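Wurnum floor paper and marking tape, studio pack

Sold by Flulby as a kit: one roll of brown floor paper, a reel of dark blue tape and a sheet of instructions. The listing calls it a "complete floor grid system", which is a grand name for paper and tape. I paid for mine and would have paid less for the parts separately, so read the rest with that in mind.

The paper is 700 mm wide and comes in a 30 metre roll. It is heavier than parcel paper and it does lie flat in the end, though the last few metres off the core wanted to curl back up and I had to leave boxes on them overnight. Anything wider than a corridor needs two or more lengths side by side. The instructions show the joins vanishing under the tape. Mine vanished in most places.

The makers say the tape lifts off without tearing the paper. I tried it on 13 test strips. Most came away clean within the hour. Left down overnight, they brought a layer of brown fluff with them, so decide where your lines are going before you press anything down.

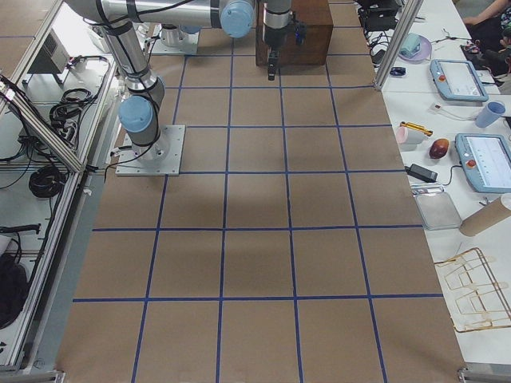
Keeping the lines straight over a long run is the hard part, and the kit gives you no help with it. There is no chalk line and no spacer, only the suggestion that you "measure as you go". I did that the first time and by the far side my squares had become something else. Mark both ends first, stretch a string between them and tape along the string. Do all the lines one way before you start crossing them.

As for wear, the box says "heavy duty". Soft shoes are fine. Chair castors leave tracks, and a dragged table leg went straight through. Lift things into place and put the heavy items down once.

Does it beat masking tape on a bare floor? For a job that has to come up again in a week or two, yes – you roll up the whole lot and the floor underneath has no glue on it. For anything permanent I would paint. The Cosgrove paper is thinner and I wouldn't swap, but any decent blue tape will do the same work as this one.

Order code 422. Refill rolls are sold without the tape, and that is what I'd buy.

Last updated: April

Comments

Irfan Qureshi
Agree about the string. Ours drifted badly without it.

Bronwyn McAlister
Has anyone used it on carpet? The seller says yes but won't say what kind.

Fergal Ó Gríofa
Short pile, Bronwyn, and only just. It crackles when you walk on it and the joins open up.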